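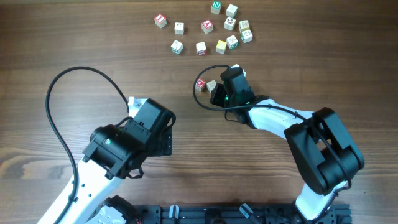 Sitham early years charity to open second toy library in January

Families in the east of Sitham will be able to borrow toys, puzzles and picture books free of charge from January, when the Holtomer Toy Library opens a second branch in the former chemist's shop on Yip Street.

The new branch will hold 1322 items at opening, ranging from rattles and stacking cups to board games for children of primary school age. Alphabet blocks, wooden railways and dressing-up clothes are among the most borrowed items at the charity's first branch, in Mill Lane, which currently has 298 member families.

Membership is open to any family with a child under eight living in Sitham or the surrounding villages. Childminders, grandparents with regular caring duties and foster carers can also join. Each member may take home up to four items at a time and keep them for three weeks. Loans can be renewed once unless another family has reserved the item.

Cecilia Amoah, director of the Holtomer Toy Library, said: "Parents on the east side of town have been asking us for a branch for as long as I have worked here. The bus to Mill Lane takes 40 minutes each way, and that is a long trip with a toddler and a bag of jigsaws. We looked at five buildings before we settled on Yip Street. It has level access, a toilet with changing facilities and enough room at the back to clean and sort returns."

The fitting out of the shop has been paid for by a grant of £4000 from the Clostetti Fund, together with money raised locally through a sponsored walk and two second-hand toy sales. The work includes new shelving, a low counter and a small play area where children can try things before they are borrowed. The rent for the first year has been met by an existing donor who has asked to remain unnamed.

Soledad Herrero, grants manager at the Clostetti Fund, said: "Children's interests change quickly, and buying new toys every few months is beyond many household budgets. Borrowing suits that age group well. We were also pleased to see a session for childminders in the plans."

That session will run on Thursday mornings from 9.30am. Childminders will be able to bring the children in their care, exchange items and collect themed boxes on subjects such as early counting, letters and sounds, weather and farm animals. The boxes must be booked a week ahead.

All returned items are checked for missing or damaged parts and cleaned before going back on the shelves. Members are not charged for ordinary wear, but are asked to report breakages so that unsafe items can be withdrawn. A repair bench will be set up at Yip Street under Nimal Sivakumar, a retired joiner who already mends toys for the Mill Lane branch.

"Most of what comes to me is wheels," said Mr Sivakumar. "Wheels, and the string on pull-along dogs. I could do with a few more clamps if anyone has some in a garage."

The charity is also accepting donations of toys for the new branch. Items should be clean, complete and carry a safety mark where one would be expected. Soft toys, battery chargers, car seats and cot mattresses cannot be accepted. A donation day at Yip Street last month brought in 155 items, most of which will be on the shelves at opening.

Families can register at either branch or by post. New members should bring proof of address. Those already registered at Mill Lane can use their existing card at both branches, and items borrowed from one may be returned to the other.

Notes to editors

The Holtomer Toy Library is a registered charity run by a board of seven trustees, chaired by Wen-hsiung Tai.

Interviews and visits to the Yip Street branch before opening can be arranged through Crisanto Tolentino, press officer, at the Mill Lane office.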